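I met Geum-ok Yeom on a gray morning in February, at the back of her fabric shop in Warport. I had planned on twenty minutes and stayed until lunch (she makes very good coffee, and I am weak).

She opened the place 8 years ago with $4,000 and a lease she says she barely read. "I signed it on the hood of my car," she told me. "My sister was yelling at me through the window the whole time."

Before that she did alterations for Balaskas, the dry cleaner on the hill, and hemmed more pants than she cares to remember. I asked if she missed it. "I miss the radio," she said. "I don't miss the pants!"

What she loves is prints, the louder the better. Customers come in asking for beige and she lets them look at beige for a while, and then she starts pulling things down from the high shelf.

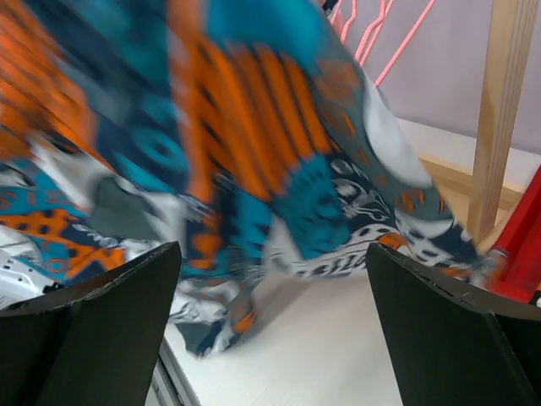
"People are scared of a big pattern because they think they have to match it," she said. "Start with a pillow. If you still like it in a month, come back and we'll talk about curtains." I told her about the plain blue curtains in my own living room and she just looked at me, kindly, for a long time.

Her beginner class meets in the evening and takes four people. The first project is a tote bag, and she won't let anyone touch a zipper until they've made two of them. "Zippers make people cry," she said. "I want them to like me first."

I went home with a yard and a half of something very orange. The tote bag is coming along, sort of.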